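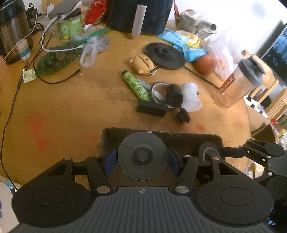
3.2 Collecting demonstrations by hand

All demonstrations in the Geltance set were recorded with a hand-held gripper and no robot present. The operator holds the tool by its handle and does the task at normal working speed. We chose this over remote control after a pilot at Burnau, where operators driving an arm from a console needed long breaks and tended to avoid objects near the middle of a pile. With the tool in the hand, they reached into clutter much as they would with their own fingers.

The task reported in this section is table clearing. Household items are left on a table in no fixed layout, and the operator picks them up one at a time. We did not remove items that were out of scope. Cables, bags of food and kitchen appliances stayed where they were, so that the policy would have to learn what to leave alone.

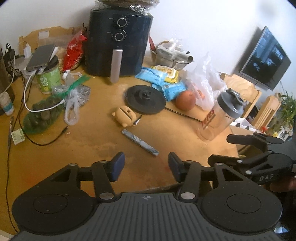

Figure 4. Table clearing with the hand-held gripper, fingers open. A patterned cylindrical bar lies just beyond the fingertips; the kettle base and its cord are farther back.

Operators were given a short written guide. It asked them to keep the fingers in view, to approach each object from an open side where one existed, and to pause briefly before closing. It did not set an order for the objects. Two sites, Bastos and Handolville, used the same guide with no changes.

We collected 1,000 demonstrations in total and kept 793 after review. Most of the rejected ones were stopped early or had gaps in the tracking. A smaller number were dropped because the operator used the free hand to steady an object - the guide did not rule this out, and it should have. Of the demonstrations we kept, 400 were used to train the base policy and 12 were set aside for checking the labels. The rest are used in Section 4.

Small flat items remain the weak point of the set. Operators often slid them toward a clear patch of table before grasping, and the length of that slide varied a great deal from one person to the next. We label the slide as a separate step, starting at first contact and ending when the fingers begin to close.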